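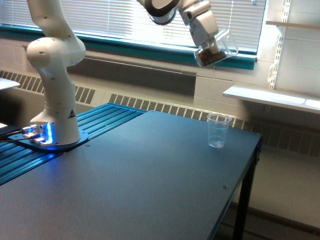
I came to Pundden with a bag of coffee beans in my backpack, and the first thing she did was to take it from me and shake it next to her ear. "Old," she said. "Not bad, only old. They sound thin." Then she put it on the window sill and offered me a chair.

She is the person who answers for the measuring room at Pundden, the refill shop on the upper street of Famham. Customers see the front, with the bins and the scoops and the paper bags. The measuring room is behind it, and it is there that she tests how dry goods behave when they go from one vessel to another. Beans, barley, buckwheat, cocoa nibs, brown sugar in big crystals. She asked me not to print her name, "it is a small town and I have to buy bread here," and so in this article she is without one.

I wanted to know how a person comes to such a work. She told me that she was for many years in a bakery, and there everything was weighed. When she changed to the shop she found that the customers do not think in weight at all. They come with a jar, and they want the jar to be full.

"A scale tells you the truth, but people live with cups," she said. "My grandmother never owned a scale. She had one cup with a broken handle, and if that cup had been lost we would have had no cake in the family anymore. So I said to myself, all right, let us find out how good a cup can be."

She began with an experiment at home. She filled the same cup with the same barley many times and put each filling on the scale. One came out at 98 grams and the next at 101, and she could not understand what she had done differently. It took her some evenings to find the reason. When she poured quickly and from high, the grains packed closer. When she was tired and poured low and slow, there was more air between them.

"Three grams of barley, who cares," she said, and she laughed. "But with saffron you would care. And I cared, I could not sleep. My husband said, please, go and sleep, the barley is also sleeping."

The room itself is simple, and I liked it immediately. It has a wide window with white horizontal blinds, and behind the blinds there is so much daylight that the lamp is hardly needed. Along the wall under the window goes a beige radiator cover with rows of slats. The table is large, with a flat top in a dark color between gray and blue, matte, so that it does not shine into the eyes. I asked if she has chosen the color herself.

"I have fought for it," she said. "Someone wanted white, for hygiene. But on a white table you do not see rice! And on a wooden one you do not see lentils, they hide in the grain. On a dark matte surface you see nearly everything that falls. Poppy seed, no. With poppy seed I put a paper."

There are a few small screws in the table top, and she complained a little about these. Quinoa likes to stay there, and she takes it out with a dry brush. A vacuum cleaner was tried once in September and was given back to the shop front, since she wants to see what was spilled and weigh it.
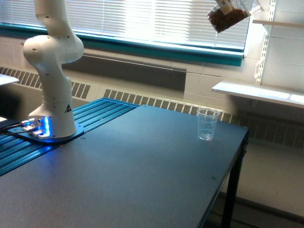

Kisance Quarterly, Issue 21, page 7

We spoke a long time about cups. I had expected something in glass or in steel, but she prefers clear plastic for the tests. The shape she likes is tapered, wider at the rim than at the bottom, with measurement markings on the side. The markings are often faint, and I asked if it is not a disadvantage.

"They get fainter with washing, yes. But I do not want them too loud. If the line is thick, then which part of the line is the line? The top, the bottom? With a thin one you must bend down and look properly, with your eye at the same height. It is good for you to bend down."

Transparent is more important to her than exact. In a steel cup, she explained, you see only the surface of what is inside, and the surface is a liar. It can be flat while there is a hole under it. In a clear cup you see the layers from the side, you see if the small broken pieces have gone to the bottom and the big ones stay on top. This happens with coffee more than people believe. The first cup from a bag and the last cup from the same bag are not the same coffee.

I told her that at home I have always poured my beans straight from the bag into the grinder, and always some of them run across the kitchen and under the refrigerator. She nodded very seriously, as a doctor nods.

"A bag has no edge. It is soft, it opens where it wants. Pour from the bag into a cup first, and then from the cup. You will wash one cup more, and you will not lie on the floor with a ruler anymore." (I had not mentioned the ruler. I suppose everybody has one.)

And the height? She said that this is the question she gets most. Too high, and the beans jump on the bottom and come out again. Too low, and the rims touch each other, the receiving cup tips, and you have the whole thing on the table. She does not like to give a number. For beans she holds the upper cup so that one could put a fist between the two, for flour much lower, on account of the dust.
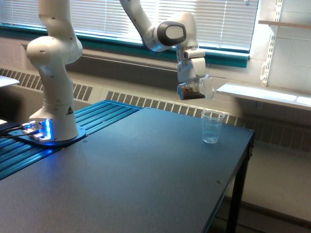
Tilting is the part she can talk about the longest. Most people, she says, turn the cup over as if it had water in it, and water is patient, it begins to flow at a small angle and it flows evenly. Dry pieces wait. They lie together on the side, and you tilt more, and nothing, and you tilt more, and suddenly they come all at once. Her advice is to stop when the cup is on its side, like the one above with its brown contents gathered against the lower wall, and to look first where the other cup is standing. The upper cup can be a little to one side of it, as you pour over a rim and the pieces leave the cup at that place. "People put the middle over the middle," she said, "and then they are surprised that the middle is not where it falls." After this look, you go on turning in small steps, and between the steps you wait for the sound to finish.

The sound came back many times in our conversation. She can tell barley from buckwheat with closed eyes, and she let me try it also. I was right with the rice and wrong with everything else. She said that the rice is the one which children know too.

For the customers she has written a small sheet, which hangs beside the bins. It is shorter than she wished. The first version had two pages, and people photographed it very politely and then spilled the lentils. Now it says only to stand the empty cup on a flat place, to keep it away from the edge of the table, to fill the pouring cup not more than half, and to knock once with the finger on the side at the end. The knock is to level the surface. One knock, she repeated, and held up one finger. With more knocks you pack it, and then we are again at the barley.

I asked about mistakes. She told me about a delivery of cocoa nibs from Ansari, a supplier whom she likes very much, which were a bit oily. They stuck to the wall of the cup and to each other, and for the whole afternoon her results made no sense. She was sure that she had become bad at her work. In the evening she wiped the cup with a cloth and saw the brown film on it.

"Since then I wipe after every oily thing. Dark roasted coffee, nibs, nuts in pieces. Also when it looks clean. Some marks stay inside a plastic cup, little scratches, little spots, and with time you learn which ones are only old age."

What does she drink herself? Tea, it appears, and from teabags. She finds that after a day of measuring it is a pleasure when another person has already decided the quantity.

Before I left she took my old beans from the sill and poured them, from the bag into a cup and from this cup into my jar, which I had brought because the shop asks for it. It went slowly. Not one bean fell next to it. She closed the lid, gave me the jar, and told me to use them up in the next days, and to buy less the next time.

The measuring room can be visited when the shop is open, if one asks at the counter and brings a jar. She would like to add that the jar should be dry.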